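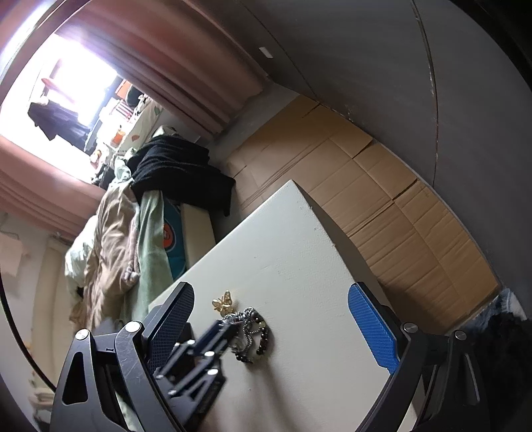 Trorkum 2
Grasp planning for stuff that won't hold still or stay separate

By Corier. Software only. Runs on your own machine.

Overview | What's in the box | Requirements | Licensing | Release notes | Support

Chains. Beads on string. Cables, shoelaces, charging leads, a necklace that went into a drawer in one piece and came out as a lump. Most grasp planners want a nice closed shape with two flat sides. Trorkum is for the other things.

You give it a wrist view and a gripper model. It gives you back a ranked list of grasps, each with a jaw opening, an approach direction and a guess at what's going to come along when you lift. That last part is the reason people buy it. Pick up a chain and you get the chain, plus whatever the chain is looped through. Trorkum tries to tell you that before the jaws close.

Version 2 is a rewrite of the strand tracer and most of the planner. Config files from 1.x load with a warning. Read the upgrade notes first please, saves us both an email.

What you get

Strand tracer. Follows thin things through crossings and says which one is on top. Handles metal links, round and faceted beads, twisted cord. Output is a graph, nodes at the crossings, a confidence on every edge. Low confidence edges are kept and marked, so you can throw them out yourself if you're stricter than we are.

Shiny mode. Silver links under a bright window used to make the 1.x tracer fall apart – one highlight per link, every highlight a new strand. Shiny mode looks over a short run of frames and drops anything that slides when the wrist moves. Off by default, it costs you some speed. Turn it on for jewelry, foil, anything polished.

Grasp planner. Updates at 20 Hz on the recommended card, slower on laptops, see Requirements. Scores grasps on pad contact, clearance to the table and how much of the bundle gets dragged. Weights are in one file, plain text, commented. Change them.

Pad model. Ribbed, gridded, smooth or your own. Ribbed pads hold a strand differently when it lies along the ribs and when it crosses them, and the planner now knows which way yours run. Set it once per finger. Left and right can be different, lots of people run mismatched pads and that's fine.

Self mask. Your fingers and linkage take up a big part of any wrist view. Trorkum masks them from the gripper model and the current jaw opening, so a pivot cap doesn't get picked up as a bead (it used to. sorry). Loose cables crossing the view can be added by hand as a painted mask, or tagged as "ignore strand" in Wuvine.

Second gripper. If another tool comes into the same view, it gets its own mask and its own keep-out volume. Needs a model file for the second tool as well. Without one it's treated as an obstacle, still safe to plan around, just more conservative.

Sial bridge. Trorkum plans, Sial moves the arm. The bridge passes the chosen grasp across with a timestamp, and cancels it if the bundle has shifted past your threshold by the time the arm gets there. Other controllers work over the plain socket interface, documented, a bit more typing.

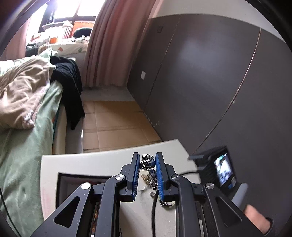

Wrist view, chains and beads between the blue pads. Off-white tabletop, window light from behind.

Working with tangles

Quick rundown of how a job normally goes, for people deciding if this fits.

1. Look. Hold the wrist still over the bundle for a moment or let it drift slowly. Drifting is better with shiny mode on.

2. Trace. The graph builds up as frames come in. In the Wuvine panel you see strands in color and crossings as dots. Gray means it isn't sure. A lot of gray in the center of a pile is normal.

3. Ask. Request a grasp by goal – free end, outermost loop, biggest rigid piece, or whole bundle. "Biggest rigid piece" goes for pendants, clasps and ornaments first, a good choice when there's something flat and openwork in the pile with chain wrapped round it. Watch out though, openwork pieces have holes and a thin fingertip can go through one. There's a setting, max_hole_entry. Leave it at zero until you trust your calibration.

4. Check. The drag estimate comes back as a percentage of the traced length that will move. High number, whole thing comes up. Low number, you're pulling one strand. Neither is wrong, depends what you wanted.

5. Go, then look again. Trorkum throws the graph away after each lift and retraces. We tried keeping it. Tangles change too much.

It doesn't plan whole untangling sequences. One grasp at a time. You write the loop, or you use the sample loop in the examples folder, written by Thiện Mạch and better commented than anything else we ship.

Calibration

Do this properly. Nearly every bad result we get sent is calibration.

Wrist camera to gripper, the usual board routine, wizard walks you through it. Then jaw opening: close, zero, open all the way, confirm. Then pads: touch one flat surface you know the height of. Done. The whole thing has to be redone if you swap pads, even for the same kind of pad.

Table height can be measured or estimated. Measured is better. With an estimated table the planner keeps extra clearance and you'll miss flat things like single links lying on the surface. Plain pale tops are easy. Patterned cloth is hard, strands get traced into the print, so use the region box and keep it tight.

Region box, speaking of. Set one. Trorkum doesn't need to see your whole room and it will happily trace a curtain fold or a seam in the wall if you let it. Floor creases too. The box is in table coordinates so it stays put when the wrist moves.

Exposure: lock it. If there's a window in view, auto exposure will darken the table every time the wrist tips up, and dark beads go from hard to gone. Lock on the tabletop, let the window blow out, nobody's grasping the window.

Training data

The bundled tracer model was trained on 2,743 hand-labeled tangles, crossings marked over and under by people who did this all day. Labeling lead was Erlinda Samonte. Mixed chains, beads, cord and cable, from wrist views only. It's weaker on overhead cameras. You can fine tune on your own, Wuvine exports in the right format, labels and masks together.

Labels are included with the Lab license. Frames aren't.

Requirements

Linux, 64 bit. Windows build is planner only, no tracer, so really just for replaying logs.
A graphics card with 8 GB or more for the full rate. Will run on less with the small model.
One wrist camera, color. Depth is optional and helps less than you'd think on thin chain.
Parallel or linkage two-finger gripper. Model file needed, the editor makes one from measurements.
Download is 515 MB, model included. No account needed to install, key needed to run past the trial.

Suction and multi-finger hands: no. Don't ask sales, they'll say maybe.

Known issues in 2

Fine chain lying exactly along a table edge gets lost. Move the edge out of the region box.
Beads on clear line are traced as seperate pieces. Use group_near to join them, works ok on evenly spaced ones.
Small loose piece near a pad base can be hidden by the self mask when the jaws are nearly shut. Open up a bit and look again.
Keep-out volume for a second gripper lags when that tool moves fast. Fix is in testing.
Wuvine panel forgets its window layout. We know.

Licensing

Trial – full features, logs watermarked, ends by itself.
Single – one workstation, one arm, updates for a year.
Lab – unlimited arms at one site, labels included, fine tuning scripts, priority on bugs.
Integrator – ask. Depends on how many you ship and whether Sial goes with it.

1.x owners upgrade free until the end of August. After that it's the upgrade price. Key stays teh same, just log in and press the button.

Common questions we get

Do I need Sial?
No. It's the easiest route, that's all.

Can it pick a named item out of the pile?
It can filter by color and rough size. It doesn't know what an earring is.

Left and right arm on one license?
Two arms, so two Singles, or a Lab.

Can I run it on recorded video?
Yes if you logged the jaw opening along with it. No jaw opening, no self mask, and the fingers turn into strands. Ugly.

Does it use force feedback?
Reads it if present, for slip only. Planning is from vision.

Source?
Planner and bridge, readable, with Lab and up. Tracer is binary.

Support

Bug reports: attach the log bundle (Help, Save bundle), say what pads you have and whether shiny mode was on. Noreen Janjua handles tracer and calibration, Shamim Shaikh does the Sial bridge and anything with sockets. Quotes and integrator terms go to Vibeke Vídalín.

Mail is read until 5 pm. Attachments over the limit bounce silently, so use the upload link in the portal for anything with video in it.

Start trial | Get a quote | Upgrade notes 1.x to 2 | Example loops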